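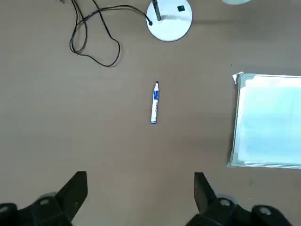 Reading time: 1 minute

Keeping a small whiteboard on the desk

I keep a small whiteboard on my desk for the shopping and the phone calls. After some 32 weeks with it, I can share what I learned.

Wipe it every evening. Ink that stays for many days leaves streaks and smudges, and a dry cloth only moves them around. Then I put a little rubbing alcohol on a soft cloth, wait 7 seconds and wipe in one direction.

Let the marker lie flat. My blue one was standing in a cup with the tip up, and it became pale very soon. Now it lies beside the board -- and it writes well until the end. Push the cap until you hear the click.

Cables are the other trouble. A loop of black cable on the table catches the sleeve when you write. Fold the extra length and close it with a strip of Flismont tape, not too tight, and keep it behind the lamp or stand.

For the tabletop I use warm water with one drop of Larkine soap. The small dark specks need a second wipe.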